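Home Schedule Roster Stats Help Desk

Scoreboard feed drops runner state after a sacrifice bunt
Jouko Oksanen, October 2021

Status: open, workaround available
Affects: Ferkden scoring client, Irmont scoreboard controller

Summary
During softball games at Heinonen Field, the outfield board stops updating base runners after a sacrifice bunt is entered. Score, inning and outs stay correct. The runner lights hold their last value until the half inning ends.

Steps to reproduce
1. Open a game with a runner on first and fewer than two outs.
2. Enter the bunt as SAC, batter out 1-3, runner to second.
3. Confirm the play.
4. Compare the client with the board.

The client shows the runner on second. The board shows first. A ground out entered with the same runner movement updates both.

Log notes
The client sends the out and the runner advance as separate messages. On a normal ground out they arrive 111 ms apart. On a sacrifice they arrive 2 ms apart, and the controller discards the second as a duplicate. The duplicate window is set to 70 ms in the controller config and has been since the March firmware update. Stolen bases are not affected because no out is sent with them.

Cable, power and the press box switch were checked. No packet loss on the link. Replacing the controller with the spare from the Skuminlow diamond gave the same result.
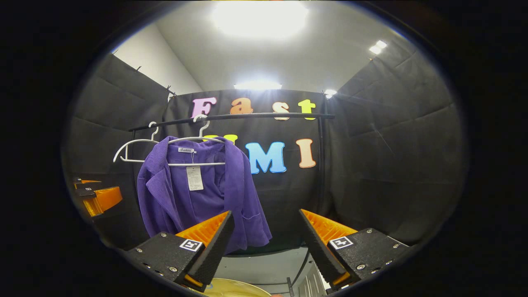

Workaround
Enter the bunt as a ground out, wait for the board to update, then edit the play to SAC before the next pitch. The edit changes the batting line only and sends nothing to the board. The at-bat is removed from the batter's total once the edit is saved.

Do not set the duplicate window to zero. With the window off, a double press of the out key registers two outs on the board.

Next step
Client build with a 60 ms delay added to the window length between messages is in test. Will update after the next doubleheader.

Comments (3)

leftfieldline: Same thing on sac flies?

J. Oksanen: Yes if a runner tags on the play. Same message order.

scorer_b: Workaround is fine with a slow pitcher. With a quick one I don't get the edit in until the inning is over. Batting line still comes out right.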